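Section 4: Sorting the cleaning things on the kitchen table

You've put the Wuson rack together (section 2) and fixed it inside the cupboard door (section 3), so now comes the part I like best, which is deciding what goes on it. I wrote this section after moving my own lot over from a carrier bag under the sink, and Prasert Sriwong, who drew the diagrams for the rack, went through it and made me put the cautions in. He was right about the caustic one.

Set aside 40 minutes. If you've been in the same kitchen for years, make a pot of tea first and call it an afternoon!

What you'll need

A table you can walk all the way round
A tablecloth you don't mind washing
A rubbish bag and a recycling bag
A damp cloth and a dry one
The two small Vullow tubs that came with the rack
A marker pen

4.1 Emptying out

1. Clear the table and put the cloth on. A patterned one is fine, though I find small white things easier to spot on something plain (mine is never plain).

2. Bring everything out of the cupboard and put it straight on the table. Don't sort as you go. I always want to, and I always end up sitting on the kitchen floor reading the back of a bottle.

3. Go round the rest of the house for strays. Bathroom windowsill, utility shelf, the bucket by the back door. Sponges and cloths travel further than you'd think.

4. Stand bottles upright with their caps done up tight. Boxes can stand or lie, whichever way they keep their contents in.

Caution: if a bottle has leaked, put gloves on before you pick it up and rinse the outside under the tap. Keep it away from the others until it's wiped dry.

4.2 Making the groups

5. Start with anything you scrub or wipe with: sponges, brushes, cloths. Put these at the end nearest the sink.

6. Next, anything you pour or squeeze. Turn the labels to face you. If a label is in a language you don't read, look for the little pictures, and if those don't settle it, ask someone or use a translation app before you decide where it lives.

7. Then packets and boxes. Open boxes with torn flaps are the ones that tip over in the cupboard, so tape them shut or decant the contents if they're in sachets or wrapped separately.

8. Last of all, the bags. Plastic bags seem to breed on a table like this one. Feel inside each of them before it goes anywhere, then flatten the good ones and put the rest in the rubbish.
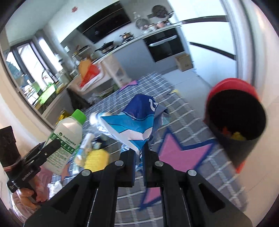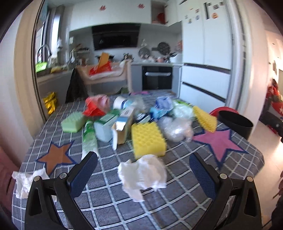
A patterned cloth on the table both times, with a yellow sponge among the things on it and the kitchen behind.

Can I keep sponges and scrubbing brushes in the same tub?
They can share a tub once they're dry, as long as the brush goes in with its bristles upwards and the sponges stand on edge with a gap between them. Anything still damp should go on the top wire of the rack overnight first. If you've used a brush on the loo or the drains, give it a home of its own well away from the washing-up things.

4.3 Deciding what stays

9. Squeeze every sponge. If it crumbles, smells or stays flat, out it goes. A tired one can do one last job on the bike or the wheelie bin before you throw it away.

10. Check the brushes for splayed bristles. I keep a bad one for the grouting and write FLOOR on the handle in marker.

11. If you've got two half-full bottles of the same thing, use up the older one first. Please don't pour them together, even if the names look alike.

Caution: never mix cleaning products, and never put one into a drinks bottle or a food tub. Keep each in its own container with its own label. Drain cleaner and anything caustic should not go on the door rack at all. It belongs on a high shelf, locked if there are children about.

Note: empty cardboard goes in the recycling, but the foil-lined bags usually don't. Have a look at what your council says.

4.4 Filling the rack

12. Wipe the bottom of every bottle with the damp cloth and then the dry one. A sticky bottle takes the coating off the wire, and I have the bald patch to prove it.

13. Heaviest things go on the bottom shelf. The limit for that shelf is 2150 grams, and you can check yours on the kitchen scales if you're not sure. Stay well under on the top one.

14. Put the Vullow tubs on the middle shelf, sponges in the left and cloths in the right. Swap them if you're left-handed, it makes no odds to the rack.

15. Leave 18 mm between the tallest bottle and the shelf above it so you can tip it out without a fight.

16. Close the door slowly. If it knocks against anything inside the cupboard, take the tallest bottle off and try again before you go adjusting the brackets.

17. Shake the tablecloth outside and put it in the wash on whatever its label says.

I do the whole thing again in May, when I change the Khunthong liner at the bottom of the cupboard (section 6 has the cutting guide for that). If a shelf has started to sag in the meantime, go back to section 3 and tighten the side screws a quarter turn at a time.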